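The case for the slow folder

Dreler started taking orders for its two-arm folding kit on 21st May, and most of what I have read about it since has been about speed. People want to know how many shirts it gets through in an hour. I think that is the wrong thing to ask of a kit like this, and I say so as someone who has bought a few machines for a small laundry and regretted one of them.

The older product most shops compare it with is the Alow 200, a cabinet. You clip a shirt at the front and it comes out folded at the back. It is fast, it does one fold, and it takes shirts and light tops. Anything thick or oddly shaped goes to a person. We had one for 19 months at our Lunddale branch and the pile beside it was never small.

The Dreler kit has no cabinet. You get two arms, two grippers and the software, and you supply a table and a cloth to cover it. The base price is 788 a month on a lease, with service included. That is a lot of money for a shop our size. What you pay for is that the arms take hold of the garment much as a person would, one at each end, and that the same grippers are meant to work on thin jersey and on a heavy knit.
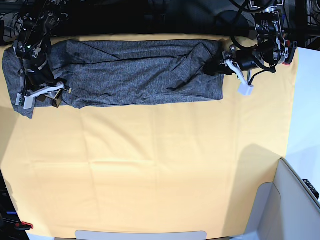
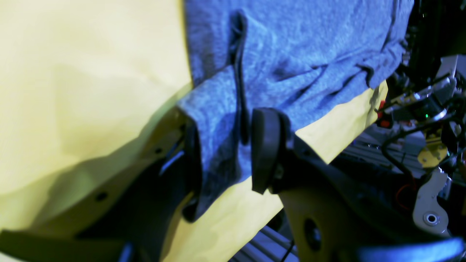
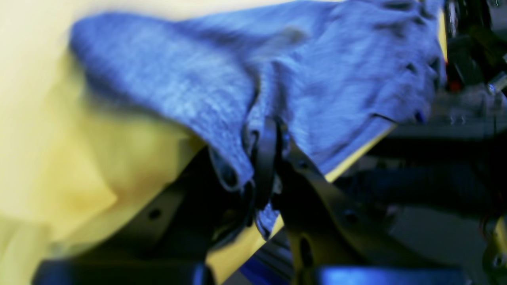
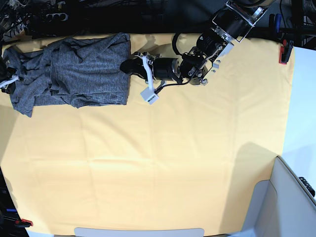

The two-arm setup on a yellow cloth, with gray garments in the first, second and fourth pictures and a blue knit in the third.

I have three complaints. The first is space. The table has to be large, and the arms need clear room behind it, so a narrow back room is out. The second is the cloth. Dreler leaves the choice to you and says very little about it, and a buyer should get a proper page on color, weight and how to hold it down. The third is the contract. The shortest lease is 40 weeks, and that is too long for a first try.

Bárány, the reseller we deal with, expects a shorter trial lease in September. I would wait for it – but I would take it. A shop that folds nothing but shirts should stay with a cabinet. Ours gets sweaters, school tops, scarves and whatever else comes over the counter, and a slower machine that can at least attempt all of it is worth more to us than a fast one that sends half of it back.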